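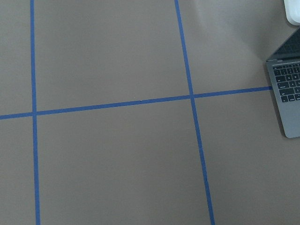 Blue tape on a gray work surface.

The parish of Sikthorpe covers 2265 acres of low ground east of the Lundstead road. It has one street, one church and a drain that has changed course at least twice. Most county histories give it a paragraph. The paragraph is usually copied from the one before, including the error in the date of the church tower.

The tower is the later part of the building. The nave walls are rubble with dressed stone at the corners, and the lowest courses on the north side are set at a different angle from the rest. Pushpa Rana, who has been transcribing the parish papers, takes this as evidence of an earlier and smaller chapel on the same footings. The vestry accounts do not mention one. They do mention payments for carting stone "from the old place," a phrase that occurs in two separate years and is not explained in either.

The accounts survive in 5 volumes. The first is water damaged to the depth of a thumb along the lower edge, so that the totals are missing from most pages while the items remain. It is possible to read what was bought and from whom, but seldom what the year cost. Candles, lime, bell rope and sparrow heads account for the bulk of the entries. Sparrow heads were paid for by the dozen until the practice was dropped.

The second volume is more useful. It contains a list of 43 householders liable for upkeep of the drain, set out in the order in which their land met the bank. Read against the later field map, the list gives the line of the old channel almost from end to end.

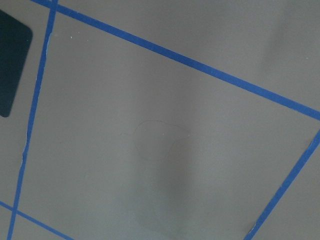
It left the present course behind the mill, ran south of the churchyard and rejoined near the Lundstead boundary. The dip in the paddock opposite the church gate is the last of it. After heavy rain in December it still holds water for a week or more.

Why the channel was moved is less clear. Rana points to a dispute over the mill, in which the tenant complained of a poor head of water and withheld his share of the rate. The vestry fined him, then let the fine stand unpaid for nine years. The new cut appears in the accounts shortly after his death, charged to the parish at large.

The mill itself came down in stages. Its lower stones were reused in the bridge, where three of them can be found on the upstream side, tooled with the same diagonal marks as the sill of the mill house. The bridge is open at all hours, and the church is unlocked from ten until four.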